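Rimomon Soft Pack Tissues, Blossom
Sold by Cendwood Home
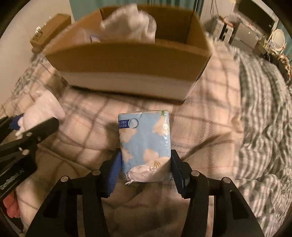 Blossom pack in sky blue with pale peach-cream flowers.

Rimomon tissues come in a film wrapper with no carton, so the pack weighs very little and gives a bit when you push it into a full bag or drawer. Blossom is the floral print in the range. The wrapper is glossy and the largest flower has fine golden-yellow lines at its center.

The tissues are 2-ply, unscented and free of lotion. They are soft enough for a sore nose and hold together well enough to wipe a pair of glasses or a child's face. They are not meant for cleaning up grease and they should not be flushed.

Opening and use
Lift the tab and pull it back slowly. Tissues come out folded, one at a time. The first one can be tight in a new pack – pinch it in the middle and ease it up. Once the pack is half empty it goes soft and may slide around, so many customers put it in a fabric cover or a small basket at that point.

Storage
Keep packs in a dry place, away from stoves and heaters. A bathroom shelf is fine if the room airs out. The wrapper wipes clean with a damp cloth. Packs can be stood on end or laid flat, but don't put heavy things on top of them for long or the tissues will press together and come out in clumps.

Ordering
Single packs and full cases are both in stock. A case holds 40 packs of one print and ships in a plain cardboard box. Mixed cases are packed by hand and take 2 extra working days. Please write the prints you want in the order notes. If a print is sold out we will email you before we swap it for another.

Orders placed before 2 p.m. leave the warehouse the same day. Cases are bulky for their weight and some carriers charge by size – the shipping price at checkout already includes this.

Returns
Unopened packs can be sent back. We can't take back a pack once the tab has been lifted. If a wrapper arrives split, send a photo to Parveen Zaidi in customer service and she will replace the pack. You don't need to return the damaged one.

Also in this range
Rimomon Pocket Tissues
Rimomon Soft Pack, Plain White
Zameo Fabric Tissue Cover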